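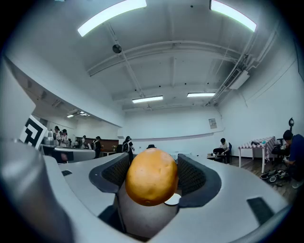
britta_o
Disagree with the original post, sorry. You do not need to wash potatoes before storing them. I quit doing it years ago and my keepers last longer with the dirt on.

Kaede S.
OP back again. I only rinse the ones from the heavy bed, Britta! They come up caked and I can't tell what's rotten under there. Last November I put 200 pounds in the basement unwashed and lost a whole crate by the stairs.

zhashmi
How warm is your basement though? Mine sat near the furnace for 2 winters and everything sprouted, washed or not. Moved them to the north wall - problem gone.

britta_o
What Zubaida said. Let them cure in the dark first, then brush them off with your hand. Water gets in every little nick.

Brisa V
I'm with Kaede on this one. I hose mine, spread them on old window screens in the garage with a fan going, and bag them up when they're bone dry. We eat them into spring (the small ones go soft first, so I cook those early). Dirt in my kitchen drives me nuts.

britta_o
A fan in the garage, ok, but most people won't wait until they're dry. They'll bag them damp.

Kaede S.
Guilty, probably. I gave them 5 hours.

zhashmi
5 hours is nothing in a damp basement! Try half and half this year and tell us which crate smells first. And keep them away from the onions.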